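Trilo Statute Desk
Limitation tracking software for criminal and civil case files
By Tokholm Legal Systems

Trilo Statute Desk keeps track of filing deadlines in cases where the underlying events may be years or decades old. It is used by prosecutors' offices, victim advocates and small law firms that need to know, early in a review, whether a charge or a claim can still be brought.

Enter the date of the event, the birth date of the person making the report, the location and the type of offense. Statute Desk returns the limitation period that applied on the date of the event, any later changes to the law, and the last day for filing under each version. Every result links to the text of the statute it came from.

What is in the package

Deadline engine. Calculates limitation dates for criminal charges and civil claims separately. Handles tolling for minors, absence from the state and delayed discovery.

Law history. Shows how a limitation period has changed over time and flags amendments that revive expired civil claims. Amendments that apply only to new offenses are marked as such.

Review log. Records who ran a calculation, which inputs were used and which version of the law was current. The log can be exported as a PDF and attached to a declination memo.

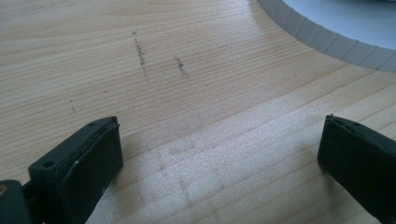 Plans

Single office: up to 7 named users, $679 per year. Includes one state library and email support.

Regional: up to 20 named users. Includes all state libraries, shared case folders and phone support during business hours. Contact sales for a quote.

Each plan includes 2 administrator accounts, which do not count toward the user limit. Additional state libraries can be added to a Single office plan at any time and are billed to the end of the current term.

System requirements

Statute Desk runs in a current desktop browser. No local installation is needed unless you use the Kinard connector, which moves dates and party names from your case management system into a new calculation. The connector requires Windows and administrator rights on the machine where it is installed.

Case data is encrypted in storage and in transit. Closed files are kept until an administrator deletes them.

Updates

Libraries are edited by Imre Bíró and checked by Jade Wragg before release. The February release rewrote the tolling questions for juvenile victims, and calculations saved before it keep their original result until you choose Recalculate. If the new result differs, both dates appear in the review log.

The older Rätsep import format is still accepted for civil files. Criminal files must use the current format.

Limits of use

Statute Desk is a research tool and does not give legal advice. It does not decide whether evidence is sufficient, and it does not cover military or tribal courts. Results should be confirmed by an attorney before a filing decision is made.

Ordering

Orders are accepted by purchase order or card. Access codes are sent to the administrator's email address after payment clears. Government offices may request net terms on the order form.

Page last updated Jul 17, 2024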